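Stories > Short Fiction > November

Line Item

The budget closed at four, and at two the planner still had a hole in the spreadsheet where the grippers should have been.

Idenell wanted the bench program costed for a full year. The request ran to three lines: tables, hand-held units, consumables. Tables were settled. Consumables were a guess everyone had agreed to. The units were quoted by two suppliers, Eltis and Parsa, and the quotes did not use the same words for the same parts.

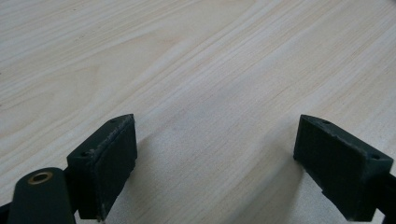 Fiction by the Ustotov desk

Eltis priced by the pair. Parsa priced by the finger, with pads listed separately at 12 dollars each and a minimum order of 70. The planner converted one to the other, then back again to check, and got a different answer. The error was in the shipping. She fixed it and carried the difference to a note at the bottom of the sheet.

The real question was wear. Eltis gave a pad life of 300 hours and did not say at what load. Parsa gave no figure at all, only a sentence advising that pads be inspected regularly. She had managed equipment long enough to know what that sentence cost. She entered a replacement rate of her own, marked the cell yellow, and went down the hall.

The operator at the bench did not look up. The planner stood behind the line on the floor and waited with her clipboard against her coat.

"How often do you change the pads?" she asked.

"When they slip."

"How often do they slip?"

"Depends what's on the table."

She wrote down: depends on object.

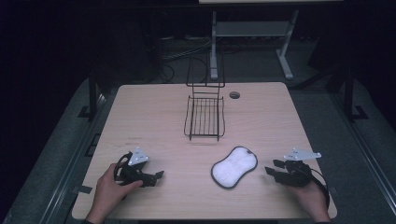
A sponge was easy, the operator said. It gave a little and forgave a bad angle. Wire was harder - it was thin, and the pads had to meet it square. After a week of wire the edges began to go.

"And if I buy one spare set per station?"

"Buy two."

"The sheet has room for one."

"Then buy one, and I'll call you in March."

Back at her desk she tried it both ways. One spare set left 169 dollars under the ceiling. Two put the line over, unless she took the second set out of consumables, where pads arguably belonged. She read the definition of consumables in the purchasing manual. It ran to a page and a half and mentioned printer toner four times.

At ten minutes to four she moved the second set, cleared the yellow from the cell, and typed a justification: operator estimate, wire handling. The form asked for a supporting document. She scanned the page from the clipboard, with its one line of notes, and attached it.

The confirmation came back at 4:02. It listed the tables first.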